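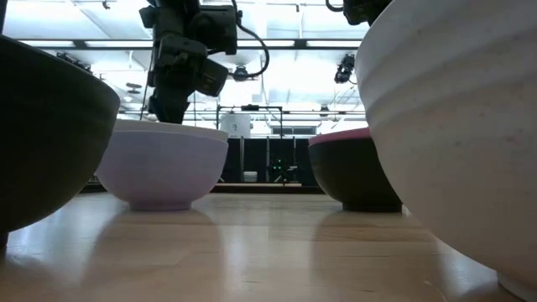 The part of Widedo I get asked about most is how it decides where the rim of a bowl is, so I'll go through that before getting to the scores. A rim sounds like an easy thing to find. It's a circle, more or less, and if you look straight down you can fit an ellipse to it and go and have your lunch. Tilt the view towards the tabletop, though, and the circle flattens until all you have left is a thin band, and then how well you can see it depends a great deal on the bowl. In Figure 3 the pink lip on the dark bowl is a gift (my edge detector loves it), while the white bowl gives you a pale curve against a very bright room and not a lot more. The big speckled bowl at the right is close enough to overlap its neighbour, so half the job there is working out which outline belongs to which bowl.

My first go at this, back in November, used colour. I'd sample a strip across the top of each bowl, look for a jump in brightness and call that the rim. Noemi Achterberg warned me that glossy wood would ruin it and she was quite right: the reflections kept being read as a second bowl hanging upside down under the first. I spent far too long masking them out by hand. The version I describe now drops colour almost completely and works from the outline instead. It takes the widest pair of points near the top of the outline, guesses a tilt from how flat the curve between them is, and then checks that guess against a second view before the gripper is allowed to come down.

For training we used the Celludthorpe set, which has 3,636 labelled views. I kept 3,000 for training and 300 for testing, and threw out the remainder where two of us couldn't agree on the rim by eye. I don't love throwing data away, but a label you'd argue over at the kettle isn't much use as a label!

Nesting makes the whole thing harder in a way I hadn't planned for. Once one bowl sits in another, the inner one stops being a bowl as far as the outline is concerned and becomes a stripe. With the five-bowl stack in Figure 4, only the black one at the bottom shows its full body. The pink, lavender and cream ones are bands, and the second black one is just a curved edge at the top.
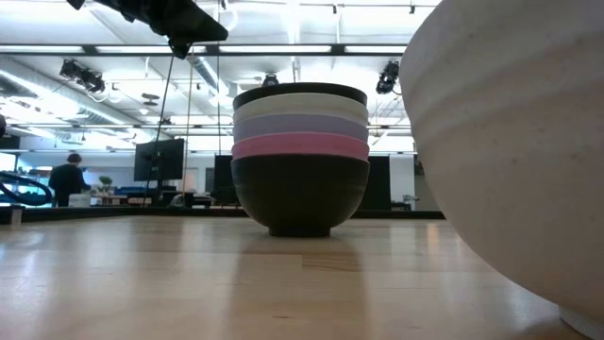

So the outline method needs to know how many bowls have gone in already, and I pass that along as a plain number from the task planner (we use Montoya for this, with no changes). It then looks for the topmost curve only and ignores everything lower down. I did try letting it count the bands itself, and it was fine until two neighbouring bowls had similar colours, at which point it merged them and the drop height came out too low.

I ran 51 nesting trials with the planner's number and the same again without it, keeping the start positions fixed. The gap was widest on tall stacks, as you'd hope, and hardly there at all for the first bowl. The Trokau baseline was run on the same start positions with its default settings, and I give its results next to ours in the following section.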